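Notebook, February - mug storage, wire rack option

Started 9:40. Carrying on from the cup hook trial, which I am not going to write up again. Short version is in Uchenna's pages: the hooks hold fine but people hang mugs two to a hook and the handles knock.

Today is the white wire rack from Himby. It is the one Amnuay Somboon ordered with the spare liner sheets. Open front, grid back and sides, flat shelf on top and another one low down. No tools needed. Two of the side clips were stiff and I had to press them in against the floor. The other clips went in by hand.

Set it lengthwise on the light table, toward the far half, open side to the person standing. Checked for rocking by pushing on each top corner in turn. Slight movement at the back right, gone after I reseated the clip. Did not shim anything.

Mug for the fit check is the plain white one, cream inside. I want one mug through the whole series before mixing in the tall Westance cups, which have a wider handle and will confuse things. Start position for the mug is in front of the rack, a bit left of center, handle to the left, mouth up.

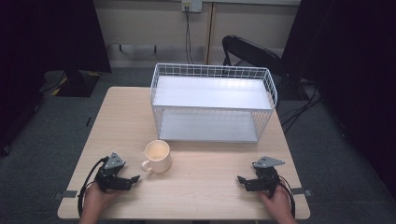 Rack and mug at start position, both shelves clear.

Lower shelf first. Question was whether you can put a mug in and get it out again without tipping it, given the top shelf over it. Yes with the handle out to the side. With the handle pointing straight at you it also goes in, but then the handle sits over the front edge and I would catch it with a sleeve sooner or later. With the handle pointed back it taps the grid. Not hard, but you hear it every time.

Top shelf is easy in any direction. No lip at the front that is worth calling a lip, so I would keep mugs well back. Uchenna Garba thinks the top should be for saucers and the tea tin only, and mugs below. I think that wastes the easy shelf. Left it open.

Noise: mug set down on the bare lower shelf is louder than on the table. Tried a liner sheet cut to size. Better. The sheet slides if you drag the mug over it, so it needs tape or a tab at the corners. The Stisara liner might grip more but the roll is still in the other cupboard and I did not go and get it.

Cleaning - wiped the grid with a damp cloth. The small squares hold lint from the cloth. A brush is quicker. Flat shelves wipe down in one pass.

Put 12 mugs through the handle-out position one after another, same mug each time, lower shelf, left end to right end and back. No knocks against the upper shelf. One scrape on the side panel at the right end, my fault, came in too wide.

Tall cups after lunch. Stopped at 11:15 because the room was needed.

Correction to the above: should read 12 placements, not 12 mugs.

To do
Tape the liner at the corners and repeat the noise check.
Tall cups, lower shelf, handle out.
Ask Amnuay if the Onyeka rack is still coming or if that order was dropped. If it is dropped I will move its page to the back.
Measure the kitchen shelf where this is meant to end up. The old drawing says 788 mm clear width but that was before the new side board went in, and I don't trust it.

Uchenna, if you use the table before I'm back, please leave the rack where it is. The mug can go anywhere.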